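Ticket: Crossed bars in picking bin, cell rules not clear for restart
Project: Trerno bin picking, Marsden site
Status: open, waiting for answer from Livent
Opened: March 2025 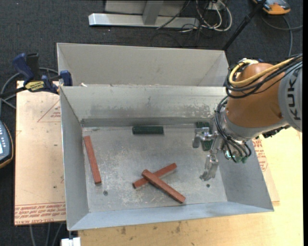 We ask for a decision about which cell rules apply when the bars lie one over the other. The present rule sheet from Dronda says that the operator may arrange the parts by hand before the start, but it says nothing about parts which come to cross later, during the work. Two shifts have now read this differently and we need one reading.

What we observe: the planner rejects the pick with "no valid approach" when two bars cross at the bottom of the bin. A bar lying alone is still accepted. After 6 rejected attempts the program goes to pause and the arm remains inside the bin, above the parts. This last point is my main concern, more than the lost time.

Setup: KUKA arm, two-finger gripper, grey metal bin, reddish-brown bars mixed with dark green blocks. Speed override is 25 per cent, as agreed for the trial.

Entry 1
Restarted the program from the pause without touching anything. Same rejection, same message. The log shows that the planner chose the upper bar correctly, so I do not think that the vision is the problem.

Entry 2
Allowed the approach angle to be wider by 7 degrees. Now the upper bar gets a valid approach, but the simulated path brings the longer finger too close to the bin floor. I did not run it on the real arm. The value is set back to the old one.

Entry 3
Checked the clamp at the bin corner according to the start list. The list asks for "clamp closed" but gives no method to check it. I propose to write: push the bin by hand from the front, with the arm at home and drives off, and look if it moves. Please say if this is acceptable.

Entry 4
The second shift moved the bars apart by hand while the program was in pause. They say the rule sheet permits it, because it permits arranging parts. I think this is not correct. A pause is not a stop, and the arm can continue when somebody presses start on the panel. Until we have an answer, the following is valid for both shifts:

No hands in the bin during pause.
Before any part is moved, drive the arm to home, switch the drives off and take the hand panel with you.
Write in the log which part was moved. A run with a moved part is counted as assisted.
After 2 restarts without success, end the run and do not try again.

Entry 5
The program is changed so that the arm goes to home before it pauses. Tested with an empty bin only. With parts inside I wait for the agreement of Livent - the path out of the bin was never reviewed for the case where a finger is low near the front.

Questions to Livent:
Is the new home-before-pause path allowed before the review is done?
Shall assisted runs be reported in the same table or in a separate one?
The rule sheet dates from August. Is there a newer one? We have no other copy at Marsden.

Entry 6
No answer yet. The temporary rules are printed and hang at the cell door. Ticket stays open.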